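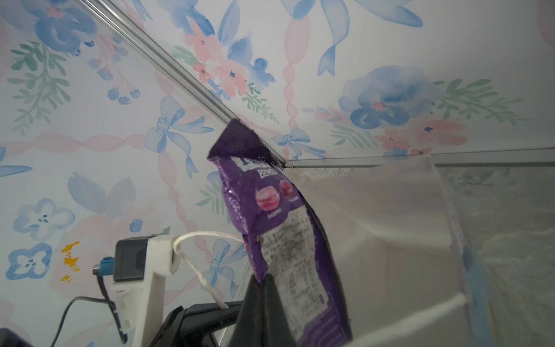

Haziq Ong says snacks should always go into a gift bag last, right at the top, so whoever opens it gets something to eat before they have to be polite about the rest. I told him the soap would flatten them either way if somebody tips the bag over. We left it there, but I'm writing it down because it came up again at lunch.

Feb 12, 2023

Gift bag day in the little wallpapered corner. The purple berries bag is the one I keep reaching for - it's glossy and crinkly and you can find it in the pile with half an eye. It has had a lot of handling by now and the small print on the white label is getting smudged, so if anyone wants the ingredients for the list, copy them off a fresh one! The raspberries on the front are still perfectly clear, and so is the crimped seal at the top. I'd like to keep that seal neat, so please lift the bag by its middle and don't pinch the fold.

Wallpaper: I was the one who voted against bows, and I take it back. The blue bows and the pink ribbon stripes make the corner feel like the inside of a card. Prasetyo Jugah hung it (16 strips, and one he had to do over) and I can't find his joins unless I really go hunting. We have 4 spare lengths rolled up behind the Flavside boxes. Don't use them for wrapping, I mean it.

The painted gift bag is my favorite of the lot. All those thick dusty purple and slate blue brushstrokes, and then the red-orange bit sticking up near the top like it's waving at you. The rope handle stands up nice and tall too, so there's no fishing around for it. I did wonder if the pattern was too busy next to the flowers, but the colors get along fine and I've stopped worrying.
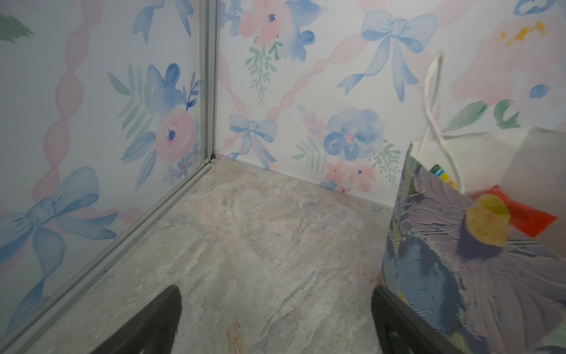
Cleaning and bits to fix

There's a faint reddish-brown stain on the floor, out from the corner. I don't know what it is. The marble look hides most things but it isn't hiding that one, so I'll try dish soap first and then the Raju cleaner if the soap does nothing. Test patch near the edge, please, after what happened to the tray in September.

The crease where the corner trim comes down to the metal track has a bit of grime in it. An old toothbrush should get in there. Go easy next to the wallpaper, it won't like a soaking.

Still to do

Order tissue paper from Plorari, the crisp kind - the soft one slumps as soon as you let go of it.

Ask Haziq whether the soap can go in flat.

Find the good scissors. They were on the Flavside boxes this morning.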